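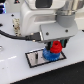

Why does the arm fault out when it pushes a gear onto a shaft?
Most of the time the gear is landing on the rim of the shaft instead of over it, so the downward force climbs until the controller trips its limit and stops the arm.

We chased this fault for most of November on the assembly bench at Kesberg. The steps below are the ones we ended up keeping. They assume a small arm with a two-finger gripper and a force limit you can read from the pendant. Our limit is 20 newtons for insertion moves, and yours may be set differently by whoever did the risk assessment. Leave it where it is. Raising the limit was the first thing we tried and it cost us a cracked gear and a bent finger pad.

Step 1. Make it safe
Press the protective stop before you reach in. An arm that has faulted on force is still pushing, and it can move when the part lets go. Wait for the brakes to click, then support the held part with one hand while you open the gripper manually. Keep your fingers out from under the part.

Step 2. Write down the fault
Note the code, the height of the tool at the stop and the program line. If the height is well above the seated position, the gear never started down the shaft. If it is within 2 mm of seated, look for dirt or a burr lower down. Don't clear the log until you've copied it.

Step 3. Check the loose parts
Take everything off the fixture and lay it out on the table with space between the pieces.

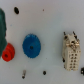
Look into each bore with a torch and feel the edge with a fingernail. Moulded gears sometimes have a lip of flash left around the hole, and a lip you can barely feel is enough to stop an insertion. Trim it with a deburring tool, one light turn. Wipe the bores with a dry cloth. Pick up any stray screws and nuts before you go back to automatic, as one caught under the base plate will tilt the whole fixture.

Step 4. Check the grip
Close the gripper on the gear by hand control and look at it from two sides. If it sits crooked, the fingers are picking too high or one pad is worn. Our Tanoli pads lasted almost 400 cycles before the gear began to lean. Replace both pads together.

Step 5. Check the cable
Run the arm slowly through the insertion with nothing in the gripper and watch the cable. If it pulls tight near the bottom of the move, the force reading will be off, and the arm may trip before it touches anything. Give it more slack and re-zero the force sensor with the gripper empty.

Step 6. Re-teach the approach
Jog the arm down until the gear is just clear of the shaft, correct the position, and save it. Selim Akgül, who looks after the Brilar cell next to ours, adds a small spiral search at this point, and we've since copied him.

Step 7. Test
Run at reduced speed with one hand near the stop button. We do 300 insertions before signing the cell back over. If the same code returns during the test, go back to step 4 and check the grip again with a new gear.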